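Returning a borrowed place setting after a community dinner: is washing expected?
Posted in Household and Hosting, Oct 12, 2020
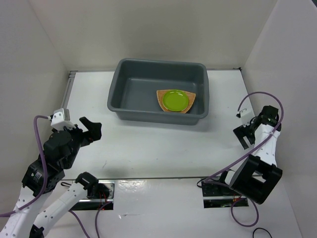

Details of the request

Our residents' association in Vallau lends plates, placemats and serving pieces to households that host the shared dinners. Each household collects a tub before the event and brings it back to the front office afterward. The written terms state that items must be returned "in good order" within 7 days. They do not say whether the woven placemats are to be washed by the borrower or left for the association to clean. I would be grateful for guidance on the customary practice, and on a safe method of cleaning woven mats should the duty fall to me. One of mine received a spill of salad dressing.

Guilan Qiu

3 replies

Siamak Sadeghi
In the absence of a specific clause, "in good order" is ordinarily read to mean clean, dry and complete. The borrower should therefore wash the plates and wipe down the mats before returning them. I administered a similar lending arrangement in Pusham, where the inventory stood at 219 pieces, and our terms were amended in January to state this expressly. You may wish to propose the same amendment to your association.

As to method, please first establish what the mats are made of. Many woven mats are plant fiber, and these should not be soaked. Shake out crumbs, then wipe both sides with a cloth that has been dampened in warm water with a small amount of dish soap. For an oily mark, cover the area with baking soda, leave it overnight and brush it off with a soft brush. Dry the mat flat and out of direct sun. A mat that is put away damp may develop mildew – and it can pass the smell to everything stored with it.

Daniyal Naqvi
Just ask the office. Ours did not mind either way.

Peiyu Meng
I concur with the first reply on the question of responsibility, with one reservation regarding the baking soda. On dark or dyed fibers it can leave a pale residue in the weave that is difficult to remove. Please test a corner on the underside before treating the whole mark. If the stain remains, it is proper to report it when the item is handed in and to offer the cost of a replacement. Most lenders will decline the offer, but it should be made.

I would also advise keeping the lending slip until the return has been signed for.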